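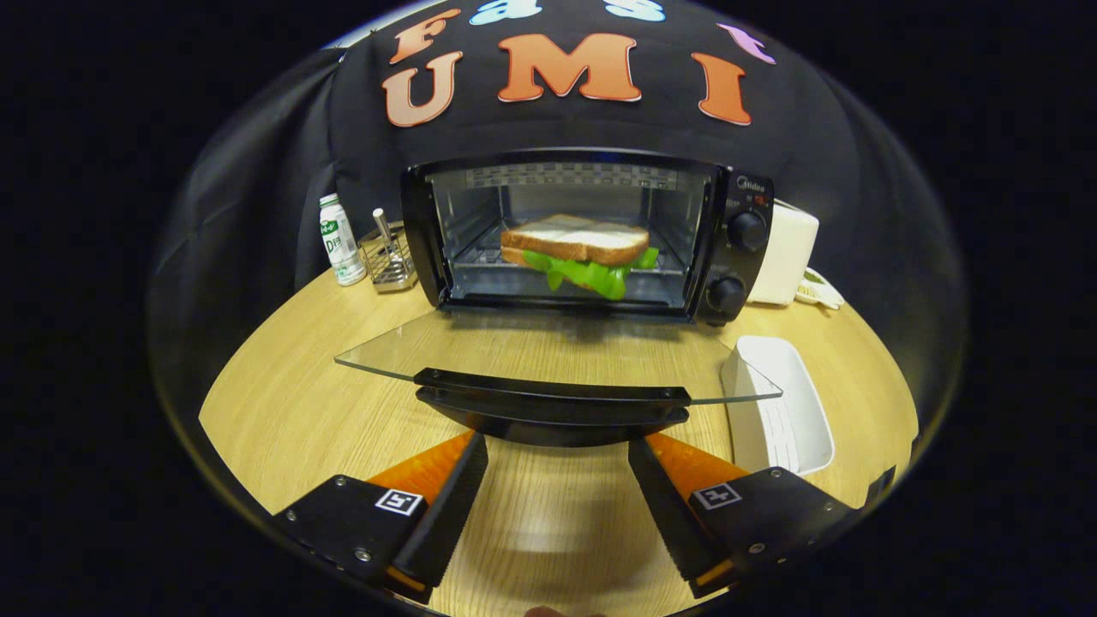

Sandwich on the rack, oven door open.

Wisska: piste condition notes from Rerkorell

Version 5

Wisska is a table of short notes on snow and piste conditions at the Rerkorell ski area. Skiers and snowboarders wrote the notes on the same day as they rode. There are 900 notes in this version, and they cover 40 marked runs. Kha Lưu started the collection and Yến Lý keeps the files in order now.

What is in the folder

notes.csv
One row for each note.

runs.csv
One row for each run, with its number on the piste map, its colour, the side of the mountain and the lift which serves it.

words.txt
The list of snow words we use, with a short meaning for each.

check.py
A small script which reads both tables and reports rows that do not fit together. It needs only a normal Python installation.

Columns in notes.csv

note_id: a number that is never used again, also when a note is removed.
run_id: must be present in runs.csv.
season: written as the two years with a hyphen between them.
month: the name of the month in English.
part_of_day: first lifts, morning, midday, afternoon or night.
surface: one word from words.txt.
grade: from 1 to 6, where 1 means "I would not go again today" and 6 means "I went straight back up".
board_or_ski: which one the writer was using.
text: the note in the writer's own words, in English or translated to English.
translated: yes or no.

An example row, without the ids: February, first lifts, surface "corduroy", grade 5, snowboard, "Very firm at the top, nice from the second bend. Flat part at the bottom is slow, keep your speed."

How the notes were collected

The first notes came from a paper book at the Jilla hut, near the middle station. Kha typed them in by hand. Later notes were sent through a form, and the fields in the form are the same as the columns above. When a word in the book was not readable, we wrote [?] in its place and did not guess.

Translation was done by Yến. She tried to stay near to the original, so some sentences are a little stiff. Slang for snow was difficult. Where two English words were possible, the more general one was chosen.

Names of other guests, ski instructors and children were taken out of the text. Telephone numbers also. If you find one we have missed, please write to us before you open a public issue.

About the grade

The grade is an opinion and should be read like this. A beginner gives a 2 to an icy red run and a racer gives the same run a 5. We do not ask the level of the writer, so there is no way to correct for it. Please do not publish a ranking of the runs from the mean grade alone. We did it once for the wall of the hut and it caused long discussions.

Known problems

The night runs have few notes. Only the lower lift is open in the evening, and most people write at lunch.

Storm days are thin too. When the upper lifts are closed there is nothing to report from the north side, and an absence of notes there does not mean that the snow was bad.

Run 17 was moved to the other side of the stream between two seasons. The old line has the id 17a and the new line 17b. In version 4 they were mixed, so please do not join the two versions on this run.

"Powder" was used very generously in the paper book. The surface column keeps what the writer said.

There is no temperature column. We tried to add values from the Khương thermometer at the hut, but it hangs in the sun in the afternoon and we removed them again.

What it can be used for

We use it to choose which notes to print for the hut, and to teach new helpers how a useful note looks. It may also be good for simple text work, for example guessing the surface word from the text. It must not be used to decide if a slope is safe. It says nothing on avalanches, and the notes are old when you read them. For safety, follow the daily bulletin and the signs on the mountain.

Adding notes

Send a copy of notes.csv with only your new rows and leave note_id empty. Run check.py first. If you need a snow word that is missing in words.txt, propose it in the same message with one sentence of meaning.

Changes in this version

Runs 17a and 17b are separated.
Part of day "evening" was renamed to "night".
Double notes from the form were removed.
Spelling in words.txt is now British.

Licence

Free to use and to change, if you name Wisska and keep this file together with the tables.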